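**White specks on a wood tabletop - how do I get them off?**

Posted by Heffernan

I keep artificial fruit on a light wood table, with a pink wavy-edged dish for the apple and the pear. There are white marks all over the wood near the dish and I'd dearly love them gone.
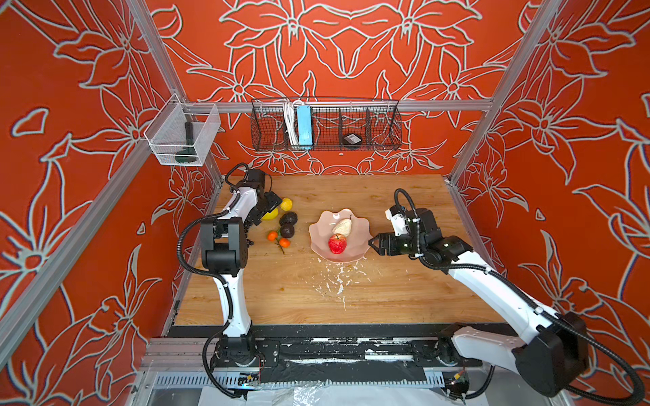
Page 6 of 10

I've tried warm soapy water, twice, and my patience is wearing thin!

**Starel**

Oh, I feel for you. Clear all the fruit off first, lemons and everything, then lay a damp cloth on one patch for a while
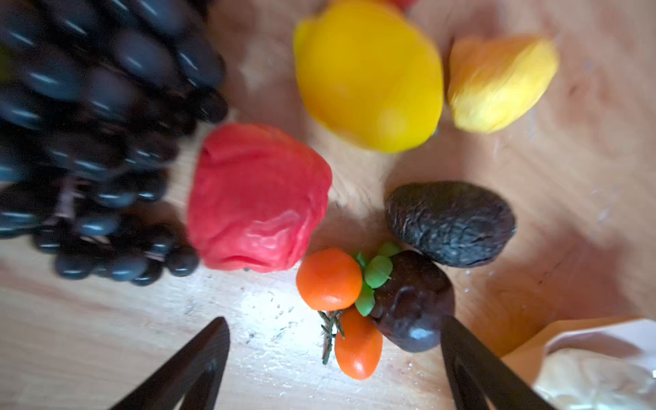 and go over it gently with a plastic scraper, always along the grain. Go slow - mine took a whole evening, and I was glad I hadn't rushed.
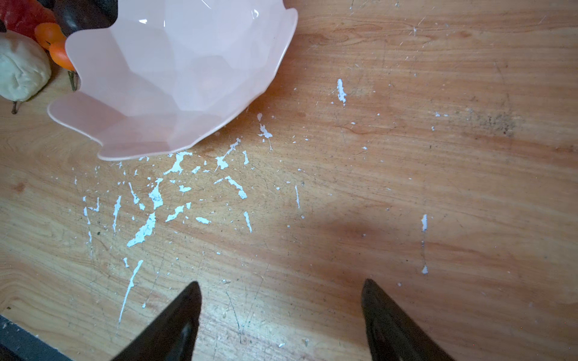
*White flecks on the wood, near the dish*

**Poltside**

Just sand it. Then oil.

As for the dish, a soft cloth is plenty.

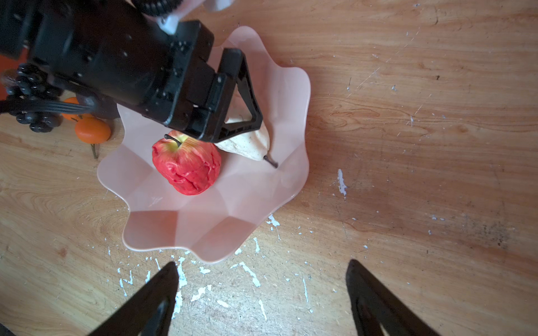

*Apple and pear in the pink dish*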